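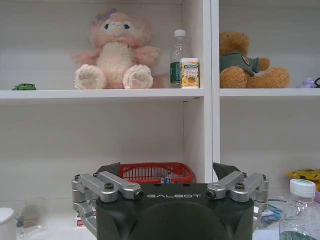 PROVDALE, Mar 4, 2018 – The Fladgate Centre for Applied Automation today announced the opening of a demonstration programme in which members of its staff teach robots everyday handling tasks by remote control. The programme, named Rewi, will run at the Centre's Provdale site until the end of May. Its first tasks are set at a white shelving unit stocked with ordinary household and shop goods, among them a pink plush toy with large fluffy feet, a brown teddy bear in a dark green shirt, clear plastic bottles with white caps and a small yellow box with a citrus picture on it. A red plastic basket stands on the lower level.

Under the programme, an operator seated at a control desk guides the robot's arm and fingers through a complete task from start to finish. The movements of the arm, the opening and closing of the fingers and the view from the wrist are recorded together. Each recording is then checked by a second member of staff before it is accepted for training. Recordings in which the operator hesitates for a long time or drops an item are kept separately and labelled as such.

The Centre has accepted 1,955 recordings to date, all of them made during the preparatory stage of the programme. Operators work in pairs and change places every 30 minutes. Both members of a pair complete the Centre's own training course before making recordings that count towards the total.

Rewi compares 2 methods of showing a task. In the first, the operator works at a distance and sees only what the robot's cameras provide. In the second, the operator stands beside the machine and moves the arm by hand, with the motors set to give way under light pressure. The Centre expects the hand-guided method to suit short movements in narrow spaces – for example, reaching past a box to take hold of a bottle behind it – and will publish its findings on both.

Control desk software for the programme has been supplied by Vokau, which will also maintain the equipment for the length of the agreement. The terms of the agreement have not been disclosed.

Soft toys, bottles and small boxes were chosen for the opening stage as they differ widely in shape and in how firmly they may be held. Later stages will cover the sorting of mixed goods into baskets and the return of misplaced items to the correct shelf.

The Centre will hold 4 open sessions for schools, colleges and local employers before the programme closes. Places are free of charge and must be booked in advance through the Centre's reception in Provdale. Requests for interviews and for access to the demonstration area should be sent to the Fladgate press office.

ENDS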